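Nerel Card Inventory: Set-Up Guide
Section 3. Adding a Set and Recording Parallels
Revised January 21, 2020
2 shares | 3 comments

This section covers adding a base checklist and attaching color parallels to it. Finish Section 2 (Storage Locations) first. The set used below is Vullitz Baseball, 659 cards.

3.1 Loading the checklist

1. Open Sets and select New.
2. Type the set name and year. Leave Maker blank if the set is already in the master list.
3. Select Import and choose the checklist file. Each line must hold a card number, a player name and a team, in that order.
4. Check the total at the foot of the screen against the printed checklist.
5. Select Save.

Note: Letter suffixes (159a, 159b) load as separate cards. To treat them as variations of one card, tick Join Suffixes before step 3.

Caution: Importing a second file under the same set name overwrites all condition notes. Export a backup first. 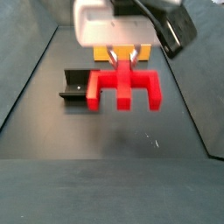

3.2 Adding a parallel

1. Open the set and select Parallels, then Add.
2. Enter the border color and the print run. For unnumbered parallels, enter 0.
3. Choose Full Set or Partial. Partial opens a grid where card numbers can be ticked one by one.
4. Set the match order. Serial-numbered parallels go first.
5. Save and reopen the set. The new parallel shows as a column to the right of Base.

Note: Serial numbers belong to the copy you own. Enter them on the card record — the parallel record holds the print run only.

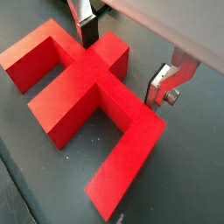
Border color is matched from the scan, so each parallel needs a color sample taken under the same light as the cards. Take it from the flat front of the border and keep the card edge out of the sample box. Light changes a single color a good deal: the top faces of the red block on the dark gray surface are brighter than its vertical sides, and the inside corners are darker still. A sample that mixes such tones can file a Red parallel under Maroon. If this happens, delete the sample and repeat the scan with the lid closed.

3.3 Merging duplicates

1. Select Tools, then Find Duplicates.
2. Tick the records to merge. The oldest record is kept.
3. Select Merge. Quantities are added together.

Caution: Merge cannot be undone. Graded cards should be left as separate records.

Comments (3)

Bình Vương: Join Suffixes is grayed out for me on an older set. Does it only work before the first import?

Liette Cormier: Yes, before the first import. Export, delete the set, load it again with the box ticked.

Teemu Vuorinen: Print run 0 also works for the Chu inserts.

Related
Section 2. Storage Locations
Section 4. Want Lists and Trade Lists
Scanner Settings for Foil Cards
Checklist File Format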